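El brazo no termina de insertar la memoria RAM en la placa
Tiempo de lectura: 2 min

taller_norte
Estoy montando en el taller compartido una celda para desmontar y volver a montar ordenadores de sobremesa viejos. La pinza es una Hetlow paralela y el control, un Pedus de segunda mano. Coger el módulo de memoria ya lo hace bien. El problema viene al meterlo en la ranura: baja, toca, y uno de los extremos se queda levantado. Si subo la fuerza, el controlador se para por sobrecarga.

Llevo desde enero con esto y he repetido la secuencia 2000 veces entre pruebas y ajustes.
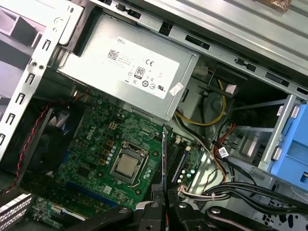 La posición de la ranura la saco con la cámara de la muñeca, y una vez calculada la doy por fija durante todo el ciclo. He medido el error en horizontal y es pequeño, así que no creo que venga de ahí. En vertical no lo tengo tan claro. ¿Alguien ha conseguido insertar memorias con una pinza de dos dedos y sin sensor de fuerza en la muñeca?

Yorath
Sí, pero no de una sola vez. Lo que me funcionó fue separar la maniobra en dos fases. Primero se presenta el módulo sobre la ranura con muy poca fuerza y se hace un barrido corto a lo largo hasta que la muesca encaja. Después se abre la pinza, se sube, se cierra y se empuja desde arriba, primero un extremo y luego el otro. Si empujas con el módulo todavía agarrado, cualquier inclinación de los dedos pasa a la memoria.
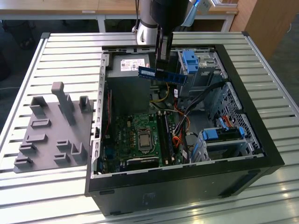

Otra cosa que conviene revisar es la sujeción de la caja. Una torre tumbada sobre perfiles de aluminio resbala con bastante facilidad, y si se mueve un poco al empujar, la posición que calculaste antes ya no vale. Yo puse dos topes atornillados a las ranuras de la mesa y una cuña de goma en el lado contrario. Antes de eso casi 28 de cada cien intentos se me iban por este motivo. Mira también que los pestillos de la ranura estén abiertos del todo antes de bajar, porque medio cerrados dan el mismo síntoma que describes.

zadumia_rep
Cambia la pinza. Con dedos lisos no vas a ninguna parte. En Zadumia usamos unos con un rebaje en la punta y van bien.

taller_norte
Gracias a los dos. La caja la tenía sin fijar, voy a probar primero con los topes y luego con el empuje en dos fases. Los dedos los dejo para el final, que imprimirlos y ajustarlos me lleva una tarde.

Contacto | © 2022 Comunidad de ayuda | Volver arriba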